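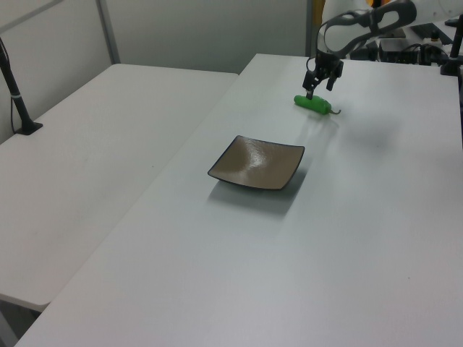 Ticket: Label printer drops off network after idle period
Site: Trirkbridge, second floor, packing office
Device: Zadent thermal label printer, wired Ethernet
Priority: Medium
Status: Closed

Reported problem
Printer works normally in the morning. After the lunch break, jobs sit in the queue and the printer does not answer ping. The panel still shows "Ready". Power cycling brings it back. Users report this started in July, after the switch in the second floor closet was replaced.

Log

08:40 Printer reachable. Test label prints. Firmware is one release behind. Left as is for now so that only one thing changes at a time.

09:05 Checked addressing. Printer was set to DHCP with a reservation on the Bestolcombe server. Reservation matches the MAC address on the back label. No duplicate address found in the ARP table.

09:20 Replaced patch cable from wall port to printer. Old cable had a broken clip but tested good on all pairs.

09:30 Started continuous ping from the print server. No jobs sent.

10:27 Ping lost after 57 minutes with no traffic other than the ping itself. Panel shows "Ready". Link light on printer is off. Switch port 17 shows down.

10:31 Unplugged and reseated cable at the printer. Link did not come back. Power cycled printer, link up in roughly 20 seconds.

10:50 Switch log shows port 17 negotiating at 1 Gb, then dropping to 100 Mb, then down. Same pattern on two earlier outages in the log. Energy Efficient Ethernet is enabled on all ports by default. The old switch did not support it.

11:05 Disabled EEE on port 17 only. Left speed on auto. Ping restarted.

13:40 Still up. No drops logged on the port.

13:45 Users sent the afternoon batch. 1550 labels printed, no stalls. Queue cleared normally.

16:30 Still up. Left ping running overnight.

Next day

07:50 No lost replies overnight. Port counters clean.

08:10 Turned EEE back on to confirm. Link dropped at 09:02 and needed a power cycle. Turned EEE off again and saved the switch config. It had not been saved the day before, so a switch reboot would have brought the fault back.

Cause
Printer network card does not wake correctly from low power idle when connected to the new Phan switch.

Fix
EEE disabled on port 17. Port description updated to say why.

Open items
Firmware update for the printer is not applied. Release notes do not mention the network card. Will go in with the next scheduled update.
If the printer is moved to another wall port, EEE has to be disabled on the new port too.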